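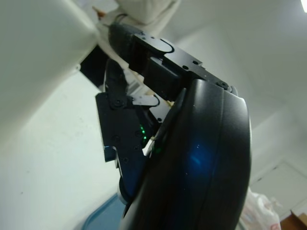 Figure 1. Wrist view with a thin stick between the two fingers.

Robot Manipulation: Course Notes
Unit 3: Reading the grasp from the wrist camera
Instructor: Liên Vương

These notes go with the reading on the Khamphan method. Read them before the lab session. The worksheet at the end is due when we meet again.

1. The question

A gripper with position feedback knows how far apart its fingers are. From that you can often tell whether it is holding something. If you told the fingers to close all the way and they stopped early, something is probably in between. This works well for blocks and cups, and it is the check most of you wrote for Unit 2.

It works badly for thin things. When the object is a slender stick, the finger opening with the stick in place is close to the opening with nothing there. A bit of play in the linkage is enough to hide the difference. Raising the motor current threshold does not help much either, and with food it can crush what you are trying to pick up.

The Khamphan method uses the wrist camera instead. The camera moves with the gripper, so the fingers and the housing stay in nearly the same part of every image while the background changes. That makes the area between the fingers easy to find. The question we put to the model is narrow: given a short run of wrist images, is the object held, touching but not held, or absent?

2. Why one image is not enough

Look again at Figure 1. The stick crosses the space between the upper and lower finger. Is it held? You can make a case from the picture, but the picture does not settle it. A stick resting across the lower finger could look much the same. So could a stick standing behind the fingers at the right angle.

There is also a small beige fragment farther down, at the junction of the fingers and the housing, near the two green lights. A detector trained to look for beige pixels near the fingers will fire on that fragment. It will keep firing if the fragment stays there, whether or not there is a stick. In the first version of the Khamphan model this was the most common false positive, and the reading spends a full section on it.

The fix is to use time. If an object is held, it moves with the fingers, so its place in the wrist image stays nearly fixed while the background slides past. If it is only touching, it shifts against the fingers when the arm starts to move. If it is behind the fingers, it moves with the background.

A stuck fragment also moves with the fingers, which means motion alone does not remove it. The method handles this with a reference image taken while the gripper is open, just before the approach. Anything already at rest against the gripper in the reference is treated as part of the gripper.

3. The method in steps

a) Take a reference image with the fingers open, before the approach begins.

b) During closing and the first part of the lift, keep a short window of images. The window starts when the close command is sent.

c) Crop to the area between and just past the fingers. The crop is fixed for a given camera mount. If anyone bumps the camera, redo the crop.

d) Compute image motion inside the crop and outside it. Background motion comes from the outside part.

e) Feed the cropped images, the reference and the two motion fields to the classifier. It returns one of the 3 labels with a score.

f) If the score is low, hold the arm still, move a short distance and ask again. The method allows up to 2 extra looks before it reports a failed grasp.

Step f is the one students leave out. Please don't leave it out. Many of the uncertain cases come right after contact, when there has been very little background motion to compare against, and a small extra move gives the model what it was missing.

4. Data and labels

The training set in the reading has 496 grasp attempts. Labels were set by a person watching the full clip, including the part after the window ends. The model never sees that later part. This is worth thinking about: the person has more information than the model, so some windows carry a label that cannot be worked out from the window alone. That puts a ceiling on accuracy, and it is a fair ceiling, because the robot is in the same position.

Two labelers went through every clip in the Nerico annotation tool. Where they disagreed it was nearly always between "touching" and "held". The reading keeps those clips and gives them a soft label. You may drop them in your own work if you say so in the write-up.

Split by object and by day, never by image. Neighboring images from one attempt are almost copies of each other. If some go into training and others into testing, your score will look wonderful and mean nothing.

5. Flat objects

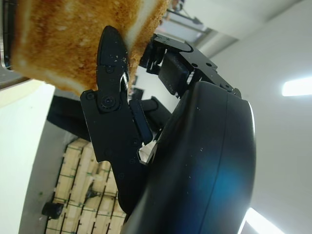 Jorunlow, 16/09/2025

Toast is the second test object in this unit, and it fails in different ways from the stick. Size is no problem. A slice of toast takes up a large part of the wrist image and the finger opening changes enough to measure. The trouble is where it is gripped and what it does when lifted.

In the image above, the fingers have the slice at its lower right corner and the slice is tilted. A corner grip leaves most of the weight on one side, and the slice can turn about the contact point. For our three labels a slowly turning slice is a hard case. It stays with the gripper, so it is held, but its far edge moves in the image nearly as much as the background does. A classifier that averages motion over the whole object will call it "touching" or even "absent".

The paper's answer is to weight motion by distance from the fingertips. Motion near the contact counts for more than motion far away. A slice that turns about the fingers has small motion at the contact and larger motion at the far edge, and the weighting keeps the label at "held". A slice that slips shows motion at the contact itself.

Notice also the crumbs on the lower finger, and the pale specks on the housing, which could be crumbs or dust. Crumbs are a problem for the reference image. If new ones land during the grasp, they are missing from the reference and the model may treat them as object. The weighting makes this worse, since crumbs near the fingertip fall in the area that counts most. The current version ignores any connected region below a minimum size. That works for crumbs and hurts for sticks seen nearly end-on. You will see this trade in the lab when you change the size limit.

One more point on lighting. Both wrist views have ceiling lights in them, and both show a bluish reflection on the black housing. When the wrist turns, a reflection like that can slide over the surface and produce strong false motion. Keep the housing out of your crop as far as you can. Where you can't, mask it.

6. What the results show

The reading compares three checks: finger opening only, a single wrist image, and the full window method. On thick objects all of them do well and the differences are too small to argue over. On thin objects, finger opening does little better than guessing. The single image does better but is fooled by fragments and by things behind the fingers. The window method is best on thin objects and also best on toast once the distance weighting is on.

Be careful with the claim that it "works on new objects". The new objects in the test were other sticks and other kinds of bread. No soft bags, no clear plastic, nothing shiny. We tried a clear lid on the Zesteck bench in May and the motion fields were close to useless, because most of what the camera picked up inside the crop was the background seen through the lid.

The cost is small. The added time per grasp is mostly the time spent moving for the extra looks. The classifier itself is quick enough to run during the lift.

7. Lab preparation

Bring your Unit 2 code. You will replace the finger opening check with the window method and keep the old check as a log entry, so that you can compare the two on the same attempts.

Your log should be set to hold at least 1,000 images per run. Older copies of the course template have a lower limit and drop the earliest images without a warning – usually the reference images. Check this first.

Wipe the fingers between objects, except in the part of the lab where you are asked to leave the crumbs on.

Worksheet

Write short answers, a paragraph for each is plenty.

Describe a grasp in which an object behind the fingers would show almost no motion against the gripper during the window. What arm movement would tell it apart from a held object?

The reference image is taken with the fingers open, but the fingers look different once closed. Explain how a stuck fragment could shift between the two positions and what the model would then see. Suggest one change to step a.

Sketch the weighting you would use for a slice gripped at a corner, and then for one gripped at the middle of an edge. Say whether one setting can serve both.

Pick a limit for the smallest region the model should keep. Give it in pixels for your own camera, and say which object you chose it for.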